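Thorlacius House - gutter and roofline inspection checklist
Friday visit, ladder work started 9.15
Checked by: Mikkel Snorradóttir
Written up with: Skarphéðinn Vestergaard

1. Ladder footing and stand-off
OK. Firm paving all along the front. At the back the lawn was soft, so we put the boards down first. The stand-off bracket sat well clear of the gutter lip.

2. Gutter runs, front
OK, and what a pleasure to see! The Haltarlow brackets fitted last May haven't moved at all. Every joint is tight and the fall towards the downpipe is still even from end to end.

3. Gutter runs, back
Needs attention. Moss and roof grit along the stretch under the big ash. We scooped it out by hand and bagged it - one end still holds a puddle after flushing, so bracket 6 wants lifting a touch.

4. Leaf guard
OK. The Brolance mesh is doing a lovely job on the front. Two clips had popped near the corner and we pressed them back in. It would be well worth carrying the same mesh round to the back before the leaves come down.

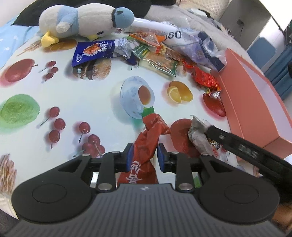
Red wrapper on the fruit-print cloth.

5. Downpipes
Front left: clear, good strong flow.
Front right: clear.
Back: slow. A plug of leaves came out of the shoe at the bottom and then it ran beautifully. Fit a balloon guard at the top.

6. Fascia and soffit
OK apart from a soft patch behind the back gutter, the width of a hand. I pushed a screwdriver in and it went further than I'd like. Cut out and splice in new timber, then prime all the faces before painting.

7. Water butt and overflow
The butt is a 318 litre Hetora and it's a cracking bit of kit (I want one at home). Lid locks, tap doesn't drip. The overflow hose had slipped off and was 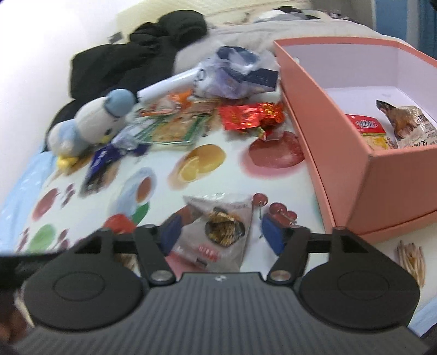 emptying against the wall, so we pushed it back on and added a clip. Please look at it again after the next heavy rain.

8. Roof edge, seen from the ladder
One slipped tile above the porch. Don't leave that one until winter. The lead at the chimney looks neat, with no lifting that we could see from where we were.

9. Drains at ground level
Gully grids lifted and cleaned. Back gully took a full bucket without backing up - very pleased with that.
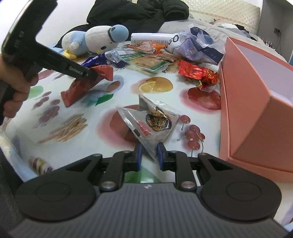 Clear packet with a round label, upright on the tablecloth.

Still to do
Lift bracket 6, back run
Balloon guard, back downpipe
Splice fascia and repaint
Refix porch tile
Price mesh for the back run

Skarphéðinn will bring the longer ladder for the tile. Side gate key is back on its hook.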